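Section 3: Setting Up a Coaching Agreement in Stelgate

Do this before your first session with a new athlete. It takes one sitting, and it makes the whole season so much more fun!

1. Open Agreements and choose New.
2. Type what you expect from the athlete, in your own words (short and blunt is great).
3. Leave the athlete's half blank.

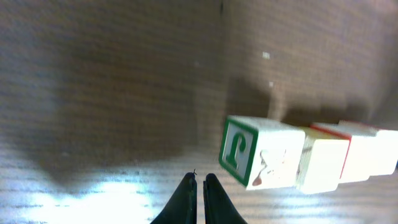

Viola Zanetti wrote in to say that her swimmers fill in their half first, and that she learns far more from it that way. You can switch the order under Options.

4. Press Share. The athlete gets a link and can write up to 3000 characters.

Note: Parents see the agreement only if the athlete is a junior.

5. Read the two halves side by side. Wherever they disagree, tap Flag,
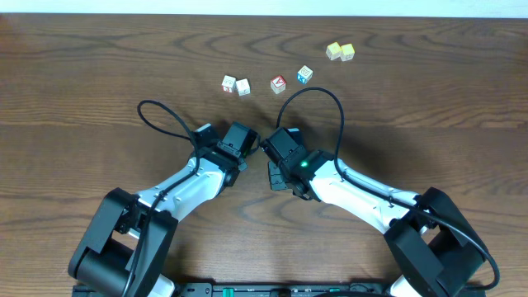

then add a line on what you want to talk over when you meet. Flags stay private until you release them, so go ahead and be frank!

6. Meet, talk, and edit the text together.

Caution: Editing after both of you have signed cancels both signatures.

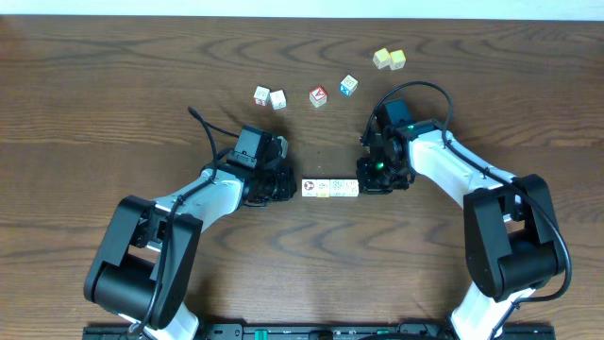

Blocks in a row on the tabletop.

7. Sign, then ask the athlete to sign. Stelgate locks the text and sends each of you a copy.
8. Set a review date. Our coaches in Ernow love a May review, right when goals start to drift.

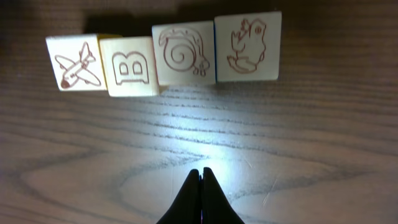 Toy blocks, the leftmost with an airplane drawing.

Note: Agreements brought over from Unby keep their old flags. Clear them under Options before you share.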